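Teleop demos in sim: how many is enough?

dreltetti_dan
I'm recording demos by remote control in the Marwat sim, wrist view only. 80 so far and the policy still wanders. View from one of them: 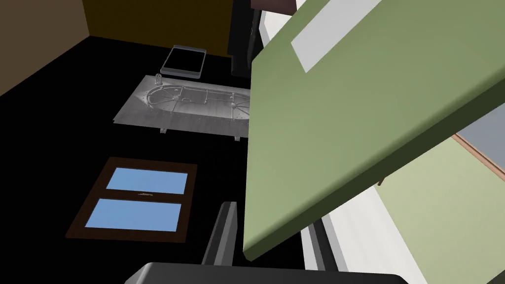

Wrist view, gripper near the green slab

marwatuser
80 is low. I needed 786.

cloltavley
Disagree. 80 clean ones beat 1,000 sloppy ones. Check your starts first.

dreltetti_dan
Starts are all much the same, fingers open and nothing held.
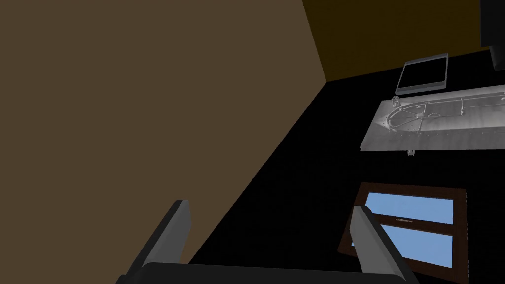
I move off slowly from there, and I do pause a lot while I work out depth.

cloltavley
Trim the pauses. It learns those too.

marwatuser
Trim them, fine, but he still needs more.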